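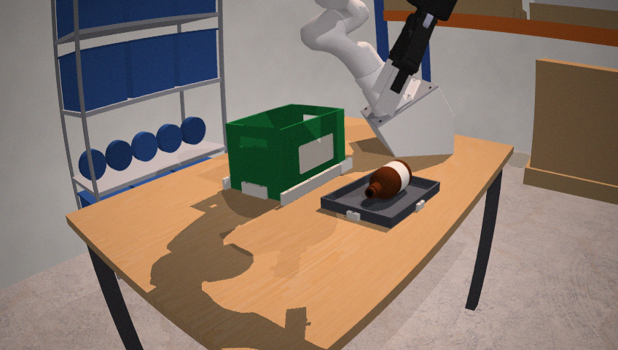 20/04/2020

Llevo desde 2010 diciendo que voy a ordenar las recetas de mi abuela, y ha hecho falta que me prohíban salir de casa para abrir la primera carpeta. Mi abuela apuntaba las cosas como quien deja pistas para un heredero listo, y le salí yo. «Harina, la que pida.» «Horno, como siempre.» Hay una de croquetas que consiste en la palabra «croquetas» y un número de teléfono. He decidido clasificarlo todo encima de una mesa de madera, con una caja verde abierta por arriba, de esas con asas recortadas y una etiqueta gris en el costado. La etiqueta está en blanco, como mi plan.

De momento tengo 2 montones: lo que entiendo y lo que no. En el primero hay 7 papeles, contando una factura de la luz.

Keir Drummond, que vive en el piso de arriba y cocina mejor que yo (lo sé por el patio), me recomendó por teléfono empezar por los postres. Empecé por el flan. La receta pide 30 minutos «a fuego de domingo». Llamé a mi madre para preguntarle qué fuego era ese y me contestó que el normal, hijo, cuál va a ser.

El flan lo intento otra vez mañana, si quedan huevos.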